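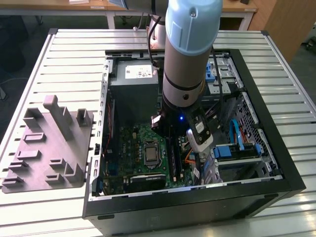
Section 2. Planning and Budgeting Your Cell

Welcome to the part of the guide we like best! Before you order anything, spend an afternoon with this section. A Kamoseo cell for desktop computer service has a lot of pieces, and the arm is the one people think about first and longest. The table, the fixtures and the spare computers deserve just as much of your attention.

2.1 Before you request a quote

1. Write down the jobs you want done. Be specific: "place a memory module" is a job, "repair computers" is a wish.

2. Pick one computer model to start with. Set aside 6 identical towers if you can get them. Used office machines are great for this, and scratches on the case don't matter.

3. Measure the tower lying on its side with the panel off. Add the fixture plate next to it, then add clearance for the arm to come in from above. Write all three numbers on the planning sheet.

4. Decide whether you need one arm or 2. A second arm roughly doubles the setup work, so start with the job list from step 1 and see if anything on it really calls for another hand.

Note: Prices in the Dunlow parts list are current as of October 31, 2019. Ask for a new list if yours is older.

2.2 The table and fixtures

5. Choose a slatted aluminum table. You can clamp anywhere along the slats, and you will move things more than you expect in the first weeks.

6. Budget for printed fixture plates, and budget for printing them again. Faith Koech, who wrote our fixture files, went through 7 versions of her first plate and loved every one of them.

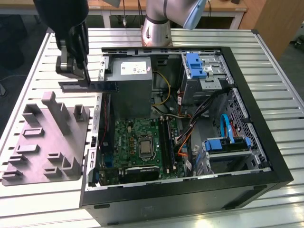
7. Put the plate beside the case, on the side where the gripper has a clear path to the board. Mark the position on the table with tape before you tighten anything.

8. Order gripper fingers in pairs, with one spare pair per arm. Narrow fingers get between connectors nicely, and they also bend if they hit a drive cage.

Caution: Unplug every tower and remove the power cord before it goes on the table. Never open a power supply.

Caution: Loose cables inside the case can catch on the gripper. Include cable ties in your order and tie back whatever crosses the work area.

2.3 Money to hold back

9. Keep $1000 aside for small things: memory modules, brackets, screws, replacement cables. It goes quickly, and it's no fun to stop a good week of work over a missing clip.

10. Plan staff time for teaching positions. This is the fun part, so let more than one person learn it.

Note: If your budget year closes in June, send the planning sheet to Hamisi Mohamedi at Kamoseo early enough for a site visit first. Fixture files are shared at no charge with every cell.

Go to Section 3 when your table has arrived and is level.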